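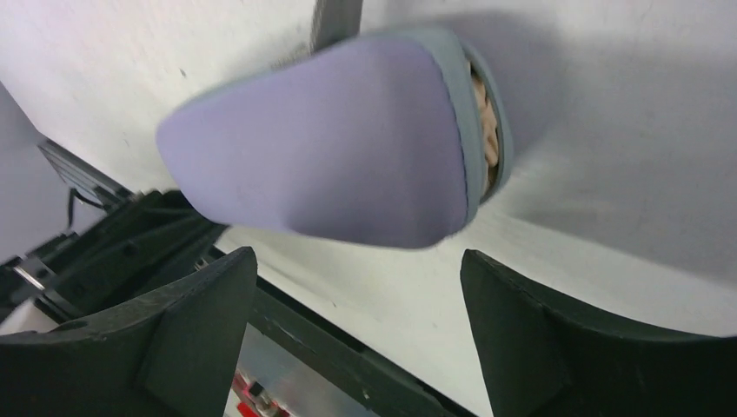 *Photo: Zbigniew Brzozowska / Naravau*

Tailoring workshops should charge for alterations separately from the price of the garment, and they should say so in writing before the first fitting. The present custom, in which later adjustments are folded into the original fee, serves neither the customer nor the person at the bench.

At Nuttall, the workroom recorded 143 alterations in September. Most were minor. Letting out a waist takes little time if the cutter has left enough cloth in the seam, but recutting a sleeve can occupy a skilled worker for over 3 hours. Under a single fee, that work is paid for by customers whose coats needed no change.

Critics at Zelitham argue that a separate charge discourages people from returning. Their concern deserves a fair hearing, and a grace period of 2 fittings would meet it. Beyond that point, the charge should follow the work.

Apprentices would benefit as well. Alteration hours that appear on a bill also appear in a training record, where at present they are often missing.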